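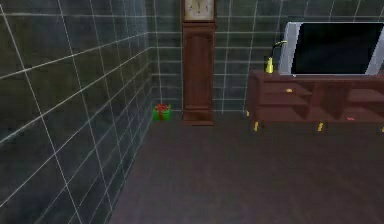

Slide 1. Simulated living room with clock, television stand and gift box.

Speaker notes – equipment planning session, February 2024

Welcome the group and state the purpose: to request approval of the Inby simulation budget before any hardware order is placed with Carkel.

The room on the slide is computer-rendered. Point out the open floor and the small green box in the corner beside the clock. Fetching an item from a narrow gap is the type of task we intend to run in simulation first, and the results will inform the arm length we specify.

Costs. The annual software license is $3936. Additional room models from Tefera are budgeted at $1000 for the year. Both amounts fall under the current equipment line, and no transfer is requested.

Hardware. The plan provides for 2 mobile units in the first phase and 4 in total. Carkel and Grurner have both been invited to quote. Please remind members that quotations must list delivery, training and spare batteries separately – last year's did not, and comparison was difficult.

Pause for questions on the license terms.

Timing. Purchase of the first units is proposed for October. The department will submit its reach and floor clearance requirements with the order request.

Decision requested: approve the license and the room models today. The hardware vote is deferred until both quotations are received.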